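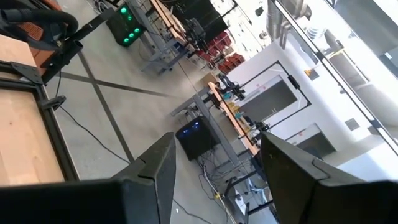
老建筑与旧居住户日常养护须知

本页由贝杜拉（Bedura）旧居保护会编写，供会员及历史街区住户参考。内容限于住户可自行完成的清洁与小修。凡涉及承重构件、屋面及外墙的工程，请先向本会技术组咨询。

一、木窗

旧式木窗的腐坏多始于下槛。每年入秋前，应以软毛刷清除槽内积尘和落叶，再用细铁丝疏通排水孔。漆面起皮处，先以刮刀除去松动部分，用中号砂纸顺木纹轻磨，补涂底漆后再上面漆。未松动的旧漆不必全部铲除。

一九七〇年代以前的漆层可能含铅，不得干磨。应先喷水润湿，佩戴合格口罩，并将碎屑装袋封口，按当地规定处理。孕妇及幼童不得在场。

窗扇卡滞时，切勿用力撬动。可在滑道上涂少许蜂蜡或白蜡烛，反复推拉数次。若仍不能开合，应检查窗绳是否断裂、窗框是否受潮变形。

二、木地板与木桌面

清洁木面应使用拧干的棉布，不得以湿拖把反复拖洗。蒸汽清洁机会使旧胶层失效，本会不建议在任何旧地板上使用。

打蜡地板每年上蜡一次即可，蜡层过厚易积垢发黑。上蜡前用棉布蘸少量松节油擦去旧蜡，室内保持通风，擦拭后的布料摊开晾于室外，不可揉成一团弃于桶内。

桌面若有浅色水痕，可先以干布轻擦，静置一夜，多数会自行减退。水痕仍在者，再用极细钢丝绒蘸软蜡顺纹理轻拭。 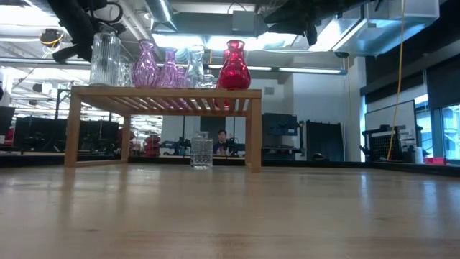 虫胶漆面遇酒精即溶，故不得使用含酒精的清洁剂或消毒湿巾。不能确定漆种时，请在家具背面不显眼处滴一滴酒精试验，发黏者即为虫胶漆。

三、砖墙与灰缝

旧砖墙应以石灰砂浆勾缝。水泥砂浆过硬且不透气，潮气只能从砖体排出，数年后砖面即会剥落。勾缝前先剔除松散旧灰，深度以灰缝宽度的两倍为宜，刷净浮灰并洒水润湿，再分层填入新灰。新灰须以湿麻布遮盖数日，避免暴晒和霜冻。

墙面泛白多为盐析，用干刷扫除即可，不可水洗。扫下的粉末应一并收走，以免再度渗入墙脚。

四、铜件与铁件

门把、锁面和合页上的旧铜色属于建筑年代痕迹，一般不主张抛光。确需清洁时，以温水加少量中性皂液擦拭，随即擦干。铁件生锈，用钢丝刷除去浮锈，涂防锈底漆一道、面漆两道，两道之间须待漆膜干透。

拆卸旧螺丝前，先剔净槽内漆垢，选用宽度相符的螺丝刀。拆下的零件应逐件标记位置，装入纸袋保存。

五、器具与耗材

砂纸宜备八十目至一千目数种，粗号用于除漆，1000目仅用于末道漆面修整。刷子用毕即洗，油性漆刷以溶剂清洗后再用皂水漂净，刷毛理顺后平放。
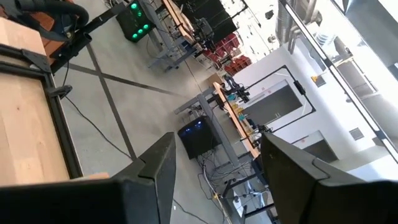 图：木制桌面与黑色金属桌架。

会员可向本会工具室借用刮刀、灰匙、湿度计及窗扇夹具，每次以40日为限。借用登记及技术咨询由雅内尔·塔拉维拉（Janelle Talavera）女士负责，接待时间为上午九时至十二时。借出器具须清洁后归还，如有损坏，请在归还单上注明。

安布罗西奥（Ambrosio）街区的住户如需更换原有门窗，应在动工前向本会提交现状照片和尺寸草图。技术组于八月休假，其间收到的材料顺延至九月办理。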